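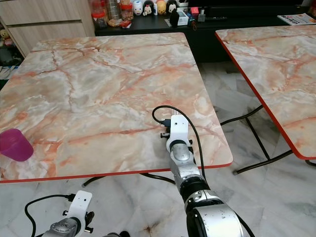 January 2022

I get asked every few months whether a machine can clear a table yet. My answer is still no, or at least not in a way that would save me any time.

Picking things up has come a long way. Give a decent arm a mug standing upright in the middle of a bare surface and it will get it most of the time. Put a plastic cup on its side near the edge of the table and you have a different job. It can roll. See-through plastic is hard for a depth camera to read, and a stone pattern underneath makes it worse. The arm has to decide whether to pinch the rim or go around the body, and a small nudge the wrong way puts the cup on the floor.

I read the Drorken write-up in November. They ran 914 pickups on kitchen items and the numbers look good until you get to the table at the back, where the tipped-over items are listed separately. Wurko doesn't list them at all. I'd like to see everyone report those, as cups in my house spend a lot of time on their sides.

Then there is speed. I can clear our folding table in 9 seconds. The best home demo I've watched took over two minutes, with a cut in the middle.

Shop floors are further along. The same part shows up in the same place all day and someone has built a fixture to hold it. My kitchen has no fixtures.

I'll look at the Cisside arm next, if they ever put a price on it. Until then I'm clearing the table myself.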